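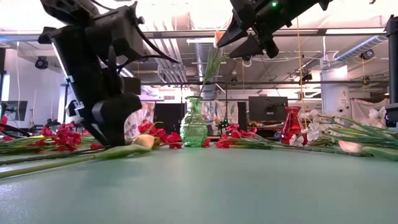 Cut flower waste at Saturday markets
Group project report, second year
Keyvan Mazandarani, Liliana Testa, Yanti Yusof
Supervisor: Halima Shirima

1. Background

Flower stalls buy stock before they know what the weather will do. Whatever is left on Saturday afternoon is marked down, taken home or thrown away. We wanted to find out how much is thrown away at one market and which flowers make up most of it. We chose the market at Lullell, as it is within walking distance of the college and has two flower stalls.

2. Method

We visited the market every Saturday in July. Both stallholders agreed to put their unsold stems in separate crates for us at closing time. We sorted the stems by type and counted them on the pavement behind the stalls. Stems with snapped heads were counted apart from stems that were only past their best.

Sales figures came from the stallholders' own notebooks. Stall A writes down every bunch. Stall B only writes down the day's takings, so we could not work out a waste rate for it, and the results below are for Stall A unless we say otherwise.

3. Results

Stall A brought 2000 stems to market over the month and 729 were left unsold. Of these, 155 had snapped heads or badly bent stems. The rest were whole but had opened too far to last another week in the cold store.

Carnations did best. They keep well and the stallholder often brings them back the following week, so few ended up in our crates. Sweet peas did worst. Lilies were in between, but they cost more per stem, so the loss in money was greater than the stem count suggests.

Rain mattered more than we expected. The wettest Saturday gave the fullest crates at both stalls.

4. Problems

On the first visit we arrived late and Stall B had already put some stems in the general bin. We left that day out of the Stall B count. We also disagreed about what counted as a snapped head, and Liliana wrote a short rule for this before the second visit.

One month is a short time. July is also wedding season, and Stall A told us that large orders change what is brought to market.

5. Suggestions

Stall A could bring fewer sweet peas when rain is forecast. Both stalls could start marking down an hour earlier. Lorne Poirier at the Ketell allotments has offered to take unsold stems for compost, and Stall A plans to try this in the autumn.

The count sheets are in Appendix A and the sorting rule is in Appendix B.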